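Apuntes de Mantenimiento de Equipos Informáticos
Tema 4. Antes de tocar nada: mirar, anotar y ordenar

Bienvenidos otra vez. Estos apuntes recogen lo que vimos en clase y también un par de cosas que se me quedaron en el tintero porque, como ya sabéis quienes me sufrís desde enero, me enrollo muchísimo con las anécdotas y luego falta tiempo para la teoría. Leedlos con calma, con un café si puede ser, y traed las dudas escritas en un papel. Las dudas que no se escriben se evaporan por el pasillo.

El tema de hoy parece poca cosa y sin embargo es el que más disgustos ahorra. Vamos a hablar de cómo se recibe un equipo averiado, de cómo se documenta su estado y de cómo se decide por dónde empezar. Todavía no vamos a reparar nada – eso llegará en el tema siguiente – y os pido paciencia, porque sé que a muchos os pican los dedos en cuanto veis un destornillador.

Cuando yo empecé, en el taller de Costache, el encargado era Essam Abdelaziz, y tenía una norma que entonces me parecía una manía y que hoy os repito palabra por palabra: primero la ficha, después la tapa. No nos dejaba abrir un solo equipo sin haber rellenado la hoja de entrada, y si la hoja venía con un «no funciona» a secas, nos la devolvía con una sonrisa y un bolígrafo. Qué rabia me daba, y cuánto se lo agradezco. 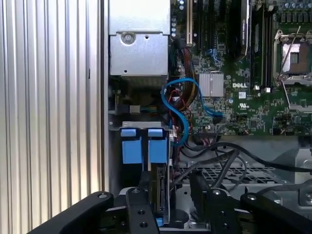
4.1. LA FICHA DE ENTRADA

La ficha es una conversación puesta por escrito. La persona que trae el ordenador casi siempre sabe más de lo que cree, pero lo cuenta desordenado: que si el otro día hizo un ruido, que si el sobrino instaló un programa, que si hubo una tormenta. Vuestro trabajo es escuchar todo eso sin interrumpir demasiado y luego ordenarlo. En la ficha que usamos en el curso tenéis estos apartados:

Número de entrada y fecha
Nombre y teléfono de contacto
Síntoma, con las palabras del cliente
Desde cuándo ocurre y si ocurre siempre
Cambios recientes: piezas, programas, mudanzas
Datos que hay que conservar
Accesorios que se entregan con el equipo
Presupuesto máximo autorizado sin consultar

Fijaos en el tercer apartado. Con las palabras del cliente, por favor. Si os dice que el ordenador «se ahoga», escribís que se ahoga, entre comillas, y ya interpretaréis vosotros debajo. Traducir demasiado pronto es una forma muy elegante de equivocarse: uno apunta «sobrecalentamiento», el compañero de la tarde lo lee, lo da por bueno y se pasa dos horas persiguiendo un problema de temperatura cuando lo que había era un disco lleno.

Lo de los datos merece párrafo propio. Preguntad siempre si hay copia de seguridad y anotad la respuesta tal cual, aunque sea un encogimiento de hombros. Si no la hay, hacerla pasa a ser la primera tarea, siempre que el disco responda. Las fotos de una comunión valen más que el ordenador entero, y esto lo digo muy en serio.

4.2. LA INSPECCIÓN VISUAL

Con la ficha rellena, el equipo apagado y el cable de corriente desconectado, se abre y se mira. Mirar con las manos quietas, al menos un par de minutos. Buscamos polvo acumulado, conectores a medio encajar, condensadores hinchados, tornillos sueltos, marcas de calor, zócalos o ranuras vacíos que el cliente no haya mencionado. Lo que se encuentra se apunta, y lo que falta también.
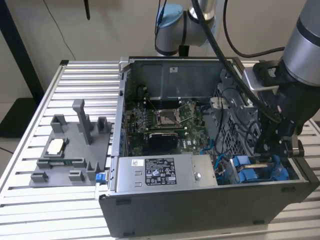 Luego viene el orden de las comprobaciones, que en clase discutimos bastante (¡y qué bien que discutáis!). Mi criterio es ir de lo barato a lo caro y de lo reversible a lo irreversible. Volver a encajar un cable no cuesta nada y se deshace en un segundo. Cambiar una placa base cuesta dinero, lleva la tarde y deja al cliente con preguntas. Entre un extremo y otro hay muchos escalones, y conviene subirlos uno a uno, cambiando una sola cosa cada vez y anotando el resultado antes de pasar a la siguiente.

4.3. UN CASO PARA PENSAR EN CASA

La gestoría Andlow lleva a reparar un equipo de sobremesa con número de entrada 211. Síntoma: «a veces arranca y a veces no». Ocurre desde que cambiaron de oficina. No tienen copia de los datos y autorizan un gasto de hasta 1000 coronas sin consulta previa.

Redactad la ficha completa, proponed un orden de comprobaciones y escribid el mensaje que mandaríais al cliente si el arreglo costase 1110. Una página es suficiente. Se entrega el 07/06/2018, en mano o en el casillero de la sala de profesores.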